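Skasville Seed Library: Spring Progress Report to the Nazarenko Fund

Prepared by Beatriz Pinheiro, program coordinator
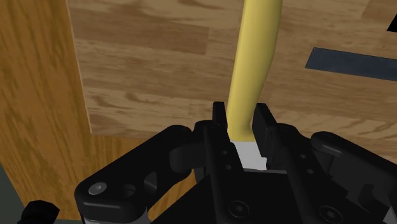 Where we stand

Dear friends at the Fund,

It has been a full and rather muddy spring, and I am glad to be able to sit down at last and tell you about it. When we wrote to you in the fall we had a back room at the Skasville library, a card catalog that the library no longer needed, and a lot of envelopes with handwriting on them that only Jörg Reuter could read. We now have a working seed library with regular hours, a catalog that anyone can search from the front desk, and a growing list of gardeners who have promised to bring seed back to us after the harvest.

Since opening in March we have handed out 3,075 packets. Of these, 2,446 were vegetables and the rest were herbs and flowers. Beans went fastest, as Jörg said they would, followed by tomatoes and then, to everyone's surprise but mine, by dill. We have a large number of dill people in this town and I have always known it.

Membership

We had hoped for 700 members by the end of the grant year, and I am pleased to say we passed that number in May. Joining is free and takes a couple of minutes. We ask for a name, a way to reach you, and whether you garden in the ground, in pots or in a shared plot. The shared plot people turned out to be a bigger group than we expected, and we have started leaving a box of packets at the Vorik Street garden so that they don't have to come across town on a weekday.

Märta Tangen has been looking after the Monday evening hours, and those have become our busiest by far. Many people come straight from work, and a good few stay on to talk – last week she had to turn the lights off twice before the last of them took the hint. If we could open a second evening next year I think we would fill it just as easily, and I have put a line for that in the draft budget.

Classes and visits

We ran all of the classes we told you about and added one more. The seed starting class was full both times. The class on saving tomato seed is being held over until August, when there will be tomatoes to save seed from, and I apologize that the original schedule had it in April. That was my mistake and a few of you kindly pointed it out.

The extra class came from Khrystyna-Mariia Marchuk, who grew up saving pumpkin and sunflower seed with her grandmother and offered to show us how they stored it through the winter. She brought her own cloth bags and several jars, and she talked for an hour and a half without notes. We have asked her to come back and she has said yes, as long as it isn't during canning.

Two fourth grade classes also visited from Skevodel Elementary. Each child planted a bean in a paper cup and took it home. We heard from one teacher that the windowsill count was still high at the end of the school year, and from a parent that one of the beans is now taller than its owner.

Germination testing

This part has gone more slowly than I would like. The plan was to test a sample from every variety donated to us before it went out on the shelf. Maksym Onyshchenko set up a very sensible method with damp paper towels and labeled bags, ten seeds to a bag, and he got through 100 varieties before planting season took over everyone's time. Most of those did well. The older onion and parsnip seed did poorly, and we have composted it and put a note at the desk asking for onion seed from last season only.

That leaves a good part of the collection still untested. We did put it out, with a plain green sticker that says so, and people have been very understanding. Maksym would like to finish the remaining varieties over the winter, when the room is quiet and he can have the long shelf by the radiator. He will need more bags and a second thermometer.

Money

Spending is close to plan. We came in under on envelopes, as the print shop gave us its end rolls of kraft paper and we folded a great many ourselves. We went over on postage, mostly from mailing packets to members who can't easily get to the library. I would rather not cut that back. The notes we get from those members are some of the nicest mail that comes to the building, and I would like to move what we saved on envelopes over to cover it, if that is all right with you. The full ledger is in the attached pages.

The dehumidifier has not been bought yet. The first model we picked was too loud for a room next to the children's story corner, and Jörg is looking at two others. We would like to have one running before the damp weather comes back in October.

What comes next

Over the summer we will be keeping shorter hours and getting ready for returns. Every member will get a postcard in August with a few lines on when to pick, how to dry the seed and what to write on the envelope. We learned from our first batch of donations that the variety name and the year matter most, and that "Dad's good pepper" is a lovely thing to read but hard to file.

We will also be holding a seed swap in the library parking lot in September. You would all be very welcome, and Märta has promised her rye bread.

Two questions for you before the next payment. Can the postage change be approved by letter, or do you need a new form? And may we carry the dehumidifier money into the next quarter if the right model is slow to arrive?

With warm thanks from all of us,
Beatriz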